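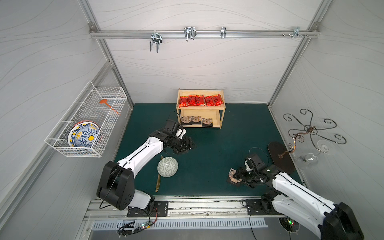 Figure 2. Two-tier wooden shelf with red snack packets on the upper tier.

4.2 Payload and the choice of layout

The rental records cover 2,085 bookings of motorhomes from two depots, Judex and Nilham. In both depots the customer chooses a vehicle by the number of beds, and the remaining payload is mentioned only in the written conditions. We therefore wanted to know if the customers who chose the bigger layouts were also those who came nearest to the weight limit.

The vehicles were weighed at the depot gate with full water tank and with all passengers on board. The smaller model, the Stumby, has a payload of 700 kg in the rental version. The larger model, the Lim, has a fixed rear bed, a separate shower and an awning, and after these are fitted only 400 kg is left. This difference was surprising for many customers, who expected that a longer vehicle can carry more. In the short interviews at the gate, several of them said that they had chosen the Lim exactly for this purpose.

The result is quite clear for the family bookings. Families in the Lim were over the limit more often than families in the Stumby, although the luggage they declared was similar. For couples we found no difference which we would like to defend. Couples in the Lim took more outdoor furniture and bicycles, but they also left the rear seats free, and the two effects seem to cancel each other.

Food was a smaller part of the load than we had assumed in the pilot study. Most customers bought only dry food and snacks before departure and planned to do the main shopping near the first campsite. Drinking water in bottles was a different matter. It was often stored under the dinette in addition to the full tank, and customers usually forgot it when they were asked to estimate their load.

The two depots differ in one more respect. At Nilham the staff began in June to offer departure with a half-filled water tank, and a part of the customers accepted this. Those bookings were weighed in the same way as the others, but we report them separately, as the tank level was no longer constant. At Judex the procedure did not change during the whole period.

We did not measure the axle loads. A vehicle can be within the total limit and still carry too much on the rear axle, especially with a bicycle rack, and for this reason our numbers must be read as a lower bound of the problem. The handling on the road is discussed in Section 5.

This site uses cookies to remember your reading preferences. Accept all | Manage settings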